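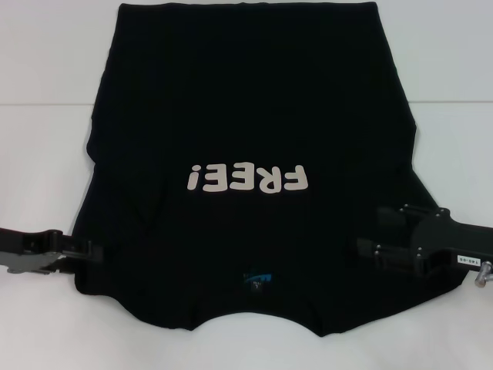
Black T-shirt, face up, neckline toward you. Smooth the sides before you fold anything.

How to Fold a T-Shirt So It Stays Folded
By Siiri Nurmi
8/19/18

I own too many T-shirts, and most of them say something. A shirt that says FREE! has usually cost me a drawer.

You need a table and a shirt. A bed will do, if you enjoy doing things twice.

Step 1. Lay the shirt flat with the print up and the neck nearest you. Yes, the words are upside down. You can read them later.

Step 2. Take hold near the shoulders and pull gently outward. Run your palms down both sides, where the wrinkles like to gather – the middle mostly looks after itself.

Step 3. Turn the shirt face down, neck still toward you. Fold one side in to the center, then flip the sleeve back so it lies along the fold. Do the same on the other side. You want a long strip with straight edges.

Step 4. Bring the hem down to just short of the neckline, then fold in half again.

Step 5. Stand it on its edge in the drawer, print side up. Mine holds 15 this way. In February it held 11 and would not close.

Thick cotton may need a firmer press at the last fold. Use your forearm.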